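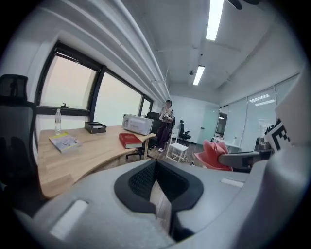 A desk by the windows, with books, a water bottle and chairs for more than one kind of sitter.

Home | News | Rooms | Press | Contact

Kettler opens a shared workroom in Murkthorpe and would like people to sit down in it

3 min read | 40 shares | 2 comments

MURKTHORPE, December 13, 2023 - Kettler, the firm that has spent most of its life selling office furniture to people who already had some, today announced the opening of the Lesater Room, a shared workroom on the upper floor of its Murkthorpe building. The room is open to anyone in town who needs a desk, a window and a few hours away from the kitchen table.

The Lesater Room is a plain room and Kettler is pleased with it. It has a wooden floor, a row of black-framed windows and a light wood desk with a curved front edge. The curve was the subject of four meetings. Those in favor said it was kinder to the hips of anyone walking past with coffee. Those against said a straight desk was cheaper and that people should look where they are going. The hips won.

There is a pipe along the ceiling. It was there when Kettler took over the floor, and an early plan called for boxing it in, painting it a cheerful color and giving it a name. The plan was costed, and the pipe is white.

"We have furnished a great many rooms and then gone home," the company said in a statement. "This is the first one we have had to stay in. We have learned a lot about where the sun comes from in July, and we wish to apologize to several past customers."

Seating

Kettler is aware that a furniture company will be judged on its chairs. The room has black office chairs, including one with a mesh back and a headrest for those who do their best thinking while leaning away from the work. There is also a white wooden stool, for short visits and for people who say they are not staying.

A gray chair has been given a coral-pink cushion with pointed corners. The cushion comes from the Jovska range, which Kettler brought out in July to what the sales department has called a thoughtful silence. It has done rather better in the Lesater Room, where it has been moved from chair to chair so often that staff have stopped putting it back. Kettler takes this as a good review. The Jovska range remains available in all its colors, and there is no shortage of any of them.

Chairs cannot be reserved. The company tried a sign-up sheet during the trial period and found that people signed up for the chair with the headrest and then sat wherever they liked, while somebody else sat in the chair with the headrest and felt guilty. The sheet has been retired.

On the desk

Members may leave books on the desk for others to read. The trial period brought in paperbacks, thick hardcovers and one manual for a dishwasher, which was claimed within the week. Books may be taken home and do not have to come back, though Kettler would be grateful if the last chapter were left in place. Notes in the margins are allowed in pencil. Arguments in the margins are allowed too, and a few are already well under way.

Water is welcome in the room if it has a cap on it. Hot drinks are welcome with a lid. Soup has been discussed and the answer is no. There is a bench on the landing for soup, and for anything else that has a smell or needs a fork.

At the end of the day the desk should be left as a reasonable person would like to find it. Kettler considered writing a longer rule, with a diagram, and decided that anyone who needs the diagram would put a mug on it.

How it works

Use of the room costs nothing on a first visit. After that, membership is 50 dollars for 3 months, payable at the front desk downstairs, and includes the light, the heat and the view, which on many days is of a pale and hazy sky. Members can come and go during building hours. No one will ask what they are working on, and they are asked to return the favor.

Telephone calls should be taken on the landing, near the soup. Short calls of the "yes, I'm here, I'll ring you back" kind may be taken in the room at a low voice. Calls that begin with the words "so where did we get to" are not short calls.

Members are free to move the chairs and the stool. The desk stays where it is. It took a long afternoon to get it up the stairs, and the people who carried it have asked that the subject not be raised again.

A second room on the same floor is being cleared out and may be added next year. It currently holds old catalogs, a large amount of carpet samples and a filing cabinet with no key. Kettler will announce an opening when there is something to open, starting with the filing cabinet.

Why a furniture company is doing this

Several people have asked whether the Lesater Room is a showroom. It has no price tags, and staff have been told not to stand behind members and mention lumbar support. If someone enjoys a chair and would like to own it, the front desk will be happy to hear about it. If someone dislikes a chair, the front desk would like to hear about that as well, with a little less happiness.

The company expects to learn which pieces hold up under real use, by real people, on days when nothing much is going on. Early findings are modest. People like to sit near a window and complain of glare. They pull a chair out and seldom push it back in. A cushion improves almost any chair, including some that Kettler had described in print as needing no improvement.

About Kettler

Kettler makes and sells desks, chairs, stools and cushions for offices, schools and spare bedrooms. It is based in Murkthorpe. Press questions and requests to visit the Lesater Room may be left at the front desk, where there is a bell. Please ring it once.

Share | Print | Back to Press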